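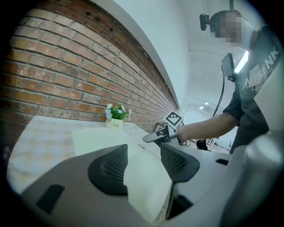
## May 23, 2023 -- oat base, batch 661

Picking up from the April batches, where the drink was fine on the first day and stringy by the second. Percy thinks it's the oats, I think it's the blending time. We agreed to change only the blending and leave the oats alone for this round.

Oats are the rolled ones from Gurkthorpe, same sack as before, kept closed with the clip. Water from the filter tap. Salt as usual. No oil yet, as it hides the texture and I want to taste the base without it.

### Setup

- Rolled oats, 224 g per jug
- Cold water, one liter per jug, straight out of the fridge
- Salt, a pinch in each
- Small blender (the Sezer), not the big one. The big one still has the worn seal and Arnulfo Muñoz has ordered the part from Nitesgate
- Nylon bag for straining, rinsed and boiled beforehand

Four jugs, labeled A to D on tape.

| Jug | Soak | Blend | Straining |
|---|---|---|---|
| A | none | short, three pulses | gravity only |
| B | none | full minute | gravity only |
| C | overnight, rinsed | short, three pulses | gravity only |
| D | none | short, three pulses | squeezed by hand |

A is the control from now on. I know B is what we did in April, but it makes a bad control if it's the one that goes wrong.

### What happened

A strained slowly at first and then ran clear through. Thin, a bit grainy on the tongue, clean taste. I'd drink it on cereal and not think about it.

B was warm to the hand when it came out of the blender, even with fridge water. It clung to the bag and I had to scrape the inside with a spoon to keep it moving. Thick straight away. When poured from a spoon it came off in a string. So that answers most of it.

C was the surprise. I expected the soak to help and it was the worst for flavor, flat and slightly sour, like wet cardboard. The texture was good, smoother than A. A lot of the starch must have gone down the sink with the rinse water, and the taste with it. The pulp from C was also much heavier than the others, still full of water after it stopped dripping.

D gave more drink than A from the same oats, but what came through at the end of the squeeze was cloudy and gluey. Mixed back in, it dragged the whole jug down. Next time I'll catch the squeezed part in its own cup and taste it alone before deciding.

### Heat test

Warmed a cup of each in the small pan, low heat, stirring with the silicone spatula.

A thickened a little and stayed smooth. B set into something close to porridge before it was hot enough to drink. C hardly changed. D went lumpy at the edge of the pan and I stopped there.

None of them is any good in coffee yet. A split less than I remember the April ones doing, though I have no proper notes on those apart from "split", underlined twice. Used the dark roast for all four cups so at least today's can be compared with each other.

### Enzyme

Percy Mosquera brought the amylase sample from Zivville. The packet gives a dose per kilo of flour and says nothing on drinks, so we guessed low. Stirred it into half of jug A, held it warm on the stove for seven minutes, then brought it up to a simmer to stop it working.

Result is noticeably sweeter with no sugar added, and thinner. Percy likes it. I find it too sweet for plain drinking but can see it in coffee. It didn't thicken on reheating, which none of the untreated cups except C managed. The thermometer was reading strangely by then (two different values in the same pan, depending on where I held it), so I'm not writing down a temperature. Needs checking in ice water before it gets used again.

Shelf check: one bottle each of A, A with enzyme, and D is on the middle shelf of the fridge, tape labels facing out. Please don't drink them. B and C went in the compost.

### Pulp

Kept the pulp from A and D together and dried it on a tray in the low oven with the door propped. It came out as a coarse meal, pale, no real smell. Ground part of it in the coffee mill -- that was a mistake, the mill needs a full clean now. The rest is in the jar by the scales. Arnulfo wants to try it in crackers, replacing some of the flour. He says to leave it coarse.

### For next time

1. Repeat A exactly, to be sure it wasn't luck.
2. A with five pulses in place of three. If it stays thin, we get more out of the oats without going anywhere near B.
3. Enzyme at half of today's dose, same hold time. Write the dose on the jug and not on the packet, the packet gets wet.
4. Squeezed fraction from D kept separate.
5. Oil only once 1 and 2 are settled. Percy wants sunflower, I'd start with canola as there's an open bottle.
6. Drop the overnight soak unless somebody wants to argue for it.

Also to buy: a second nylon bag. Rinsing the one bag between jugs meant B sat in the blender while A was still dripping, and that could have made B look a little worse than it is. I don't think it changes the result but it should be noted. If we get the bag before the next session, A and B can be run side by side.

Cleaning: bag boiled and hung, blender jug done, lid gasket out and drying on the rack. Put it back the right way round, flat side down, or it leaks from the spout.

Added later, same evening: looked in on the bottles. Plain A has settled into two layers and mixes back with a shake. The enzyme one has settled too, with a thinner layer at the bottom. D has barely moved and already pours slow. Will taste all three tomorrow before anything else goes in the fridge.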